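We use cookies to make this site work. Accept / Manage

2 min read

Wednesday, and the laundry cell faulted again. Left arm this time. Gripper wouldn't let go of a clip, the force reading went to 649 and stayed there, and Sastel kept on sending the close command like nothing was wrong. Limit is supposed to be 500!!

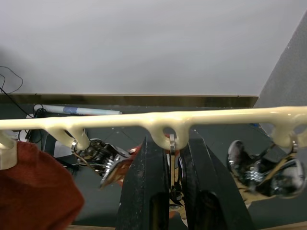
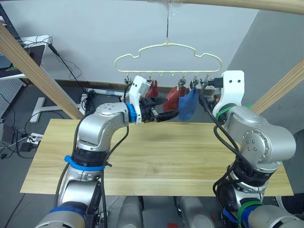
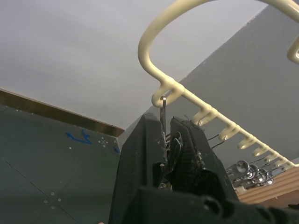 Cream hanger, metal clips, black fingers. Wednesday's job.

Error 1772 in the log, over 60 times. Hit the e-stop, backed the fingers off by hand. Nothing bent that I can find. My guess is the release timeout, I changed it last week and didnt write it down. Putting the old value back tonite, then slow speed only untill it behaves. Hands out of the cell till then, mine included.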